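Dried pasta storage, a short thread. 1/6

Dried pasta keeps by being dry. Long shapes snap under load, so lay packets flat or stand them fully supported. 2/6 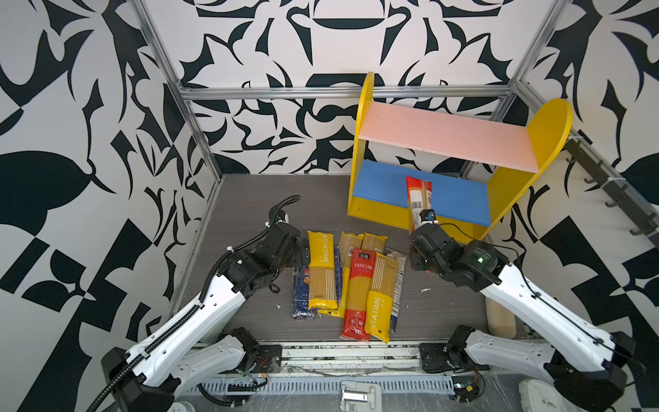
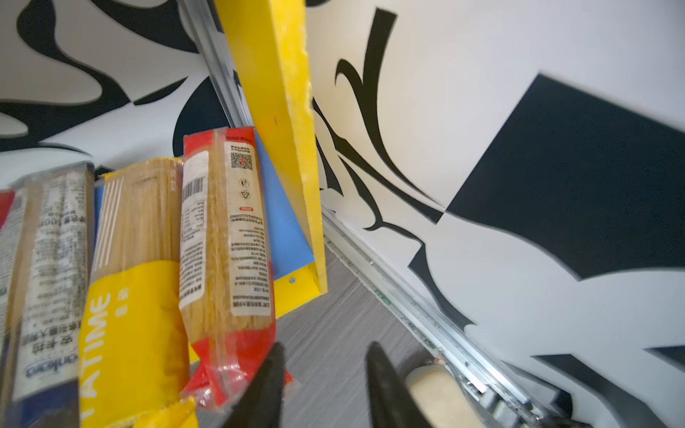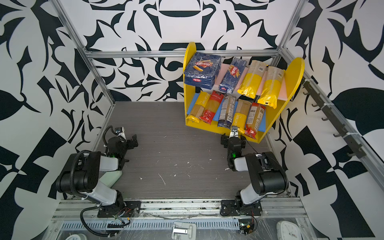 3/6 Film versus card
Film keeps damp out until opened. Card does little on its own. Once open, decant both into a lidded jar.

4/6 Labelling
Write the opening date on the jar. Mine reads 5/18/24. Keep the cooking time too; it varies by shape.

5/6 Rotation
New stock at the back. Check for moths in August.

6/6 Breakage
Last bag: 44 snapped strands, all at one end. Used in soup.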